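Flokthorpe Smallholders Board > Sheep & Goats > Welfare and handling

Thread: Halter training for hogget wethers before the March show, who's in?

woolgather_8
Joined the board last fall
Posted 12th January

OK so I am ridiculously excited about this. I went over to the Vestergaard place yesterday to look at their wethers and came home with two (I know, I know, I said one). They've never had a halter on in their lives and the Jeltberg show is in March. Parvaneh Dehghan is judging the handling class this time and she marks on how calm the animal is, with hardly anything for how it looks, so I want to do this properly and gently from day one.

My plan so far is ten minutes in the small pen every evening, just sitting on a bucket with feed, then the halter on loose, then a short lead. Has anyone got a better order? And does anybody else want to train along with me and post how it's going? I'd love the company!

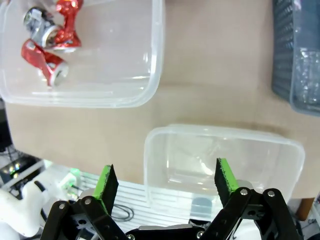
Re: Halter training for hogget wethers

mudlark_ewes
Senior member

Two is the right number, don't apologize! A single wether on his own in a pen will fret and you'll never get him to settle. Keep them in sight of each other the whole time, even when you're only working one.

I'd sit with them for a full week before the halter comes anywhere near. Let them chew on it, drag it through the straw, whatever they like. Mine used to carry theirs around like puppies and by the time it went over the nose they couldn't have cared less. And yes please, I'm in. I have a yearling who leans on the lead like a barn door and he could use a refresher.

Re: Halter training for hogget wethers

Grultus
Member

Gonna disagree with the full week. I've shown at Jeltberg for 8 years and I put the halter on the first evening, tie them short to a solid rail at head height, and stand right there with them. They pull, they find out the rail doesn't move, they quit. Twenty minutes and it's over. Dragging it out for weeks means more evenings of them being nervous, as I see it.

Re: Halter training for hogget wethers

mudlark_ewes
Senior member

> They pull, they find out the rail doesn't move, they quit.

Some of them quit. Some of them throw themselves down and hang there, and I've seen one go home with a badly sore neck from it. I don't doubt you stand with yours, Grultus, but people read these threads, tie up a sheep, and go make coffee. Please, anybody new: never leave a tied sheep, not even for a minute, and use a knot you can pull loose with one hand.

Re: Halter training for hogget wethers

Grultus
Member

Fair on the knot and fair on the coffee. I should have put that in. Still say it's kinder done quick with an experienced person there.
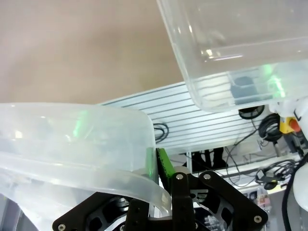
Page 2 of 3

Re: Halter training for hogget wethers

tuppence_hill
Member

Catching up on page 1 and loving this thread! One thing I didn't see is fit. The noseband needs to sit up on the bone, well above the soft part of the nose. If it slides down when they pull, it pinches the nostrils and they panic because they can't breathe right, and then everybody says the sheep is stubborn. I'd bet half of the "fighters" are just wearing a halter that's too big.

Also, weigh them if you can. My wether was a shade under 100 pounds when I started and a whole different prospect by show day. Start while you can still win the argument, ha.

Re: Halter training for hogget wethers

woolgather_8

Oh that's so useful, thank you. I went straight out and checked and the bigger boy's noseband was way too low. Moved it up and he stopped shaking his head right away! He even took three steps with me toward the hay. THREE STEPS. I was grinning like an idiot all the way back to the house.

I'm going with the slow method, by the way. No offense to Grultus, I just don't have the experience to do it the quick way safely.

Re: Halter training for hogget wethers

Grultus
Member

None taken. That's the right call for a first timer. Three steps is good going, stop there for tonight and let him think he did great.

Re: Halter training for hogget wethers

fencepost_annie
New member

Does the class still have the gate obstacle? My daughter wants to enter and our goat (I know, sheep thread, sorry) walks beautifully until he sees a gate.

Re: Halter training for hogget wethers

mudlark_ewes
Senior member

Still has the gate, and goats have their own section so bring him! Practice with the gate wide open first, walk through and back, treat on the far side. Then half open. Leave the latch for last, the clank is what bothers most of them.

Re: Halter training for hogget wethers

fencepost_annie
New member

It IS the clank! Trying this tomorrow after school.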